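Call for participants: gripper comparison, can restocking tasks
Corrigan Handling Lab, Lekville

Posted Thu 11 September

We are looking for people to take part in a comparison of two gripper types on a two-arm robot. Sessions run through October at our lab in Lekville. The work is paid, and you do not need any background in robotics or programming.

What the study is for

Our two-arm robot handles small retail goods: drink cans, jars, boxed items. The current grippers have stiff parallel fingers. The new set, which we call Talach, has softer finger pads and a wider opening. Both do well in our bench tests, but bench tests are done by the people who built the grippers. We want to know how each one does when somebody else is setting up the table and running the arms.

What you will do

Each participant works with a member of our team. You will take turns at two jobs.

Operator. You sit at the control station and guide the arms through a short task, such as moving a can from a bin into a lane of a dispenser. You get a training block first and can repeat it if you want to. After each set you fill in a one-page form about how the gripper handled.

Table setter. You stand at the robot's table and get it ready between runs. You load the dispenser, hand over or take away the bin, and put the cans in the layout shown on the run card. When everything matches the card, you step back behind the floor line and say "clear." No run starts before that.

A session lasts 2 hours including a break. We ask everyone to come to at least two sessions so that you use both grippers. Which one you get first is decided by draw. The full study has 228 runs of the can task, and we have places for 16 participants.

Who can take part

You must be 18 or older and able to stand for up to half an hour at a time. You should be able to lift a bin of full cans from a table without trouble. Glasses and contact lenses are fine. We would like a mix of left-handed and right-handed people, so please tell us which you are when you sign up. People who have worked in stores, stockrooms or kitchens are very welcome.

You cannot take part if you have worked for Corrigan in the past year or if you helped with the spring trials at our Brindbridge site.

Safety and recording

The arms run at reduced speed during all sessions. There is a stop button at the table and another at the control station, and either person may press it at any time for any reason. You will get a safety talk before your first session. Please wear closed shoes and tie back long hair. Leave bracelets and hanging badges in the locker.

All runs are recorded on video, and the recordings are kept for 2000 days under the consent form you will sign. You may leave the study whenever you like and will still be paid for the time you were there.

Pay

We pay by the hour, at the same rate for both jobs, and we refund bus fare from anywhere in the Lekville area. Payment is made at the end of each session.

How to sign up

Write to the study desk with your name, the days you are free in October and whether you are left-handed or right-handed. You will hear from us within a week. If the places are full we will put you on the waiting list. 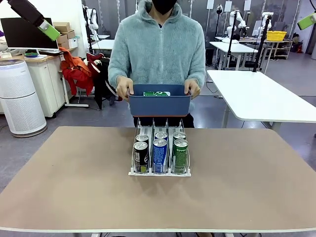 Setting up at the can dispenser

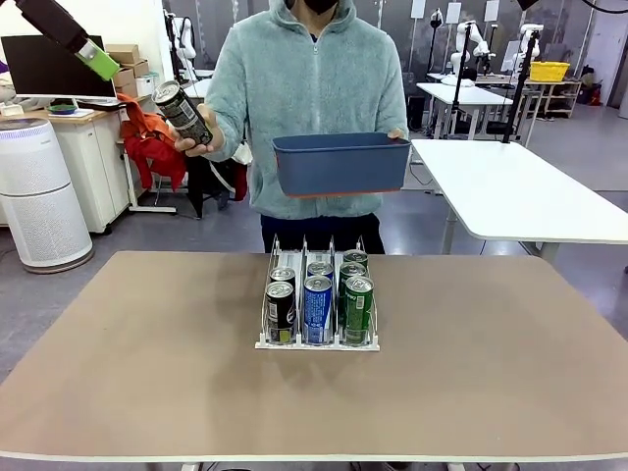

Comments

Majdi Harb
Do both sessions have to be in the same week? I can only do evenings, and not every week. Also, will operators see how they scored on the first gripper before they start on the second? I think that would change how I filled in the form. I'd prefer to get both results at the end.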